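Category: Program Updates / Robotics Safety

7 Jul 2023
By the Plemow project team, Trarnbridge

Progress report to the Bronora fund: safe practice guide for kitchen robots

This report covers the second stage of Plemow, our work on a plain-language code of practice for robots that handle dishes and food in shared kitchens. Stage one gave us a draft with 12 rules. In this stage we tested the draft in simulation and sent it to outside readers.

Work done

The rules on reach, grip force and stopping distance are now settled. We rewrote the stopping rule after readers found that it could be taken two ways. It now says the arm must halt and hold its load, and must not let go until an operator tells it to. The old wording only said "stop safely", which one programmer read as opening the grip.

Most of our time went to the sink rules. Sinks are hard for a code like this. Clear glass is difficult to pick out against steel, food gets left on plates, and a cloth or sponge has no fixed shape. The draft asks that any object the system can't name with confidence be treated as breakable until a person confirms otherwise. It also asks that food and dishes be sorted as separate tasks, with a change or wash of the grip surface between them.

We are working through these rules in a simulated kitchen with a double sink. In the current layout there is a plate with a strawberry on it in the right basin, and a black, lumpy item in the left one with a small clear glass object beside it.

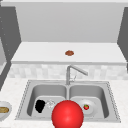
Horobets wrote back that the breakable-by-default rule is sound but will slow every job down, and asked that operators be allowed to clear a whole class of objects at once instead of one at a time. We have agreed in part. The next draft will allow it for dishes but not for anything clear, and the clearance will lapse at the end of each shift.

Not yet done

Two rules are still open. The first covers who signs off when a robot is moved to a different kitchen. The second covers how long stop records are kept. Readers in Canada and Australia wanted different periods, and we would like to set a minimum and leave the rest to local law.

The training sheet for operators is behind schedule. It depends on the wording of the open rules, so we have put it on hold.

Spending

Spending is within the approved budget. We have moved seven days of staff time from printing to simulation work, as allowed under the agreement.

Next steps

We will send the revised draft to all readers, close the two open rules and restart the training sheet. The final code is due to the fund in December.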